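Flodel Tresitz kitting cell

Two-arm bench cell for sorting and kitting small electromechanical parts
Product line: Tresitz
Controller software: Trilel
Made by: Flodel

Overview

The Tresitz cell collects loose parts from open trays and places them as a set in a central tray for the next assembly station. It is built for short runs and frequent changeovers, where a bowl feeder would cost more than the job. Typical parts are small motors, round circuit boards and wire harnesses with the connectors already fitted.

Layout

Four source trays stand in pairs to the left and right of the kit tray. Each arm serves the pair on its own side, and both can reach the kit tray. The Trilel controller locks the kit tray to one arm at a time – the other holds at its side until the lock is released.

Source trays are yellow plastic with thick rims. The kit tray is stainless steel and is lined with a sheet of plain white paper, changed by the operator at the start of each shift.

Loading

Spread motors so that they do not touch. Circuit boards may overlap slightly. Harnesses may be loaded curled or bent, but lift them apart if the connectors have hooked together. Parts do not need to face the same way.

Specifications

Arms: 2
Source trays: 4
Kit tray: 1
Stored kit recipes: 14
Changeover between stored recipes: 5 minutes
Warranty: 12 months

Trial results

A trial at the Osman assembly plant ran 1,041 kits on one recipe. Most operator stops were caused by harnesses lifted in pairs. Current Trilel releases check the load after each harness pick and return the parts to the source tray if more than one is held. The check lengthens the cycle and can be turned off for recipes without harnesses.

Supply

The cell ships with both arms, grippers, one set of trays and the controller. The table and guarding are quoted separately. Spare trays are sold singly. Orders placed before April ship with the previous controller housing – the software is the same.
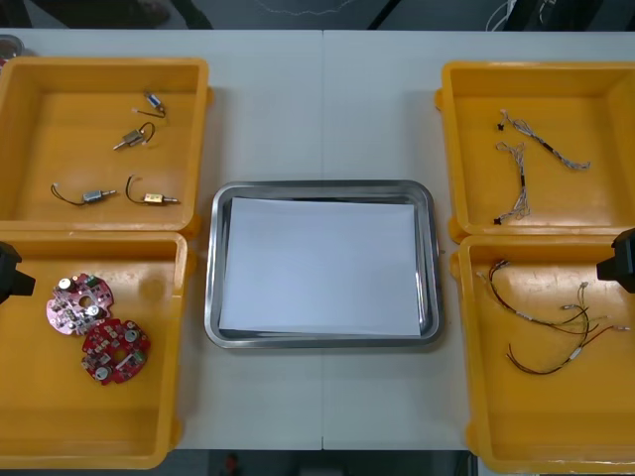

Page last changed: April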